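Ranger un plan de travail avec un bras en location : réglages et astuces

Le service Cemel, distribué par Stirnthorpe, loue au mois un jeu de tâches de rangement pour bras Franka Emika. L'offre comprend les scènes de simulation, la bibliothèque de prises Boson et 4 heures d'assistance. Avant toute mise en service à la maison ou à l'atelier, la tâche se règle en simulation, avec le désordre ordinaire d'une table : clés, horloge, carte bancaire, petits appareils.

Premier point : le dégagement. Le poignet descend près d'objets plats que le coude surplombe.
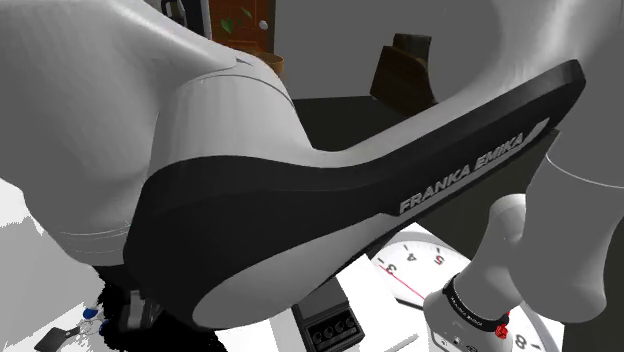
Prévoir une hauteur de transit de 15 cm au-dessus de l'objet le plus haut, puis une descente verticale. La valeur d'usine, 5 cm, convient à un plan presque vide. Sur une table chargée, elle impose des détours et allonge le cycle.

Deuxième point : les objets souples. Une sangle ou un bracelet se saisit près du fermoir, partie rigide dont la position varie peu. Réduire la vitesse de levage à 37 % et laisser la boucle se stabiliser avant la translation. Les doigts doivent être fermés à fond — une prise partielle laisse pivoter la bande. 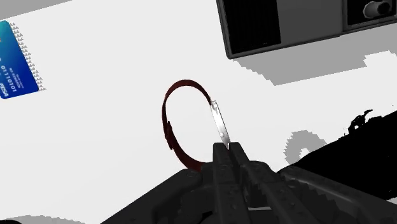 Lihua Guo signale que le profil « souple » de Boson revient à la vitesse nominale après chaque redémarrage, et conseille de l'enregistrer sous un autre nom. Sa seconde réserve porte sur le prix : le module Aravena, nécessaire pour les objets brillants, est facturé à part.

Le profil renommé se charge depuis le menu Tâches, avant l'initialisation du bras.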